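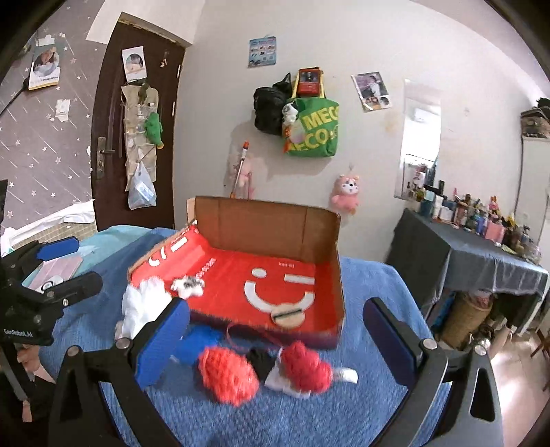 Packing and Sorting at Lungu House: Progress Report to the Kistura Fund

2021-09-25

Dear all at Kistura,

Thank you again for your patience over the summer, and for the very kind note that came with the second payment. I meant to answer it properly at the time and then the roof needed looking at, so please take this report as my thanks as well as my accounts.

Where we have got to

When I last wrote, in April, we had a hallway full of bags and not much of a plan. The families who stay with us at Lungu House mostly arrive in a hurry and leave in one too, with the keys to a new flat and very little to put in it. What we asked you for was the means to send every child off with a box of their own, filled with small things they had picked out and packed themselves, with one of us sitting by to help.

Since then 29 children have packed a box with us, which is four more than I had dared to put in the application. We do the packing in the bedrooms now. We tried it on the dining table at first, but the little ones could not see over the edge of a box and things kept rolling off on to the floor. A bed with a blanket over it is far better. Everything can be spread out at the right height, soft things and knitted things together, and nothing breaks if it tips over.

The boxes

You asked particularly about the boxes, as we had put down a sum for new ones from Trilix and have spent hardly any of it. We have been using sturdy shop boxes that people bring in, and I must say the children like them much better than plain brown. The one at the top of this report is bright red inside with a big white smile across the bottom, and it had only a small white and grey plush toy and a round beige disc in it, with the knitted pieces still out on the blanket. A box like that makes quite an occasion of the job. I would like your permission to move the unspent money, £551, over to bedding, where we are always short.

What goes in

We ask each child to begin with one soft toy and then go on as they please. Knitted things have been the great success of the year. A group in Rirville sends us a parcel every few weeks, and anything red or chunky goes first. Hats and scarves we keep back for the winter shelf unless a child has really set their heart on one.

I had planned on an hour for each box and that was hopeful of me! Some children are finished in ten minutes and some take everything out again and start over, and we have learned to let them. One little boy needed three afternoons and was very pleased with the result, as was his mother, who had a quiet cup of tea on each of them.

What has been harder

Storage, I am afraid. The cupboard under the stairs holds seven packed boxes if they are stacked carefully, and in August we had more than that waiting, so my office was rather hard to get into. We also take in too many bath toys and not enough socks. I have rewritten the list on the door and it has helped a little.

Next few months

We should like to put up two deep shelves on the landing, buy a good set of single blankets and pillowcases, and keep the packing afternoons going through the winter at the same pace. I will send the receipts separately once I have them all in one envelope.

If any of you are passing, do come and see us. An afternoon is best, and there is usually cake.

With warm wishes,

Ruxandra Vlad
Lungu House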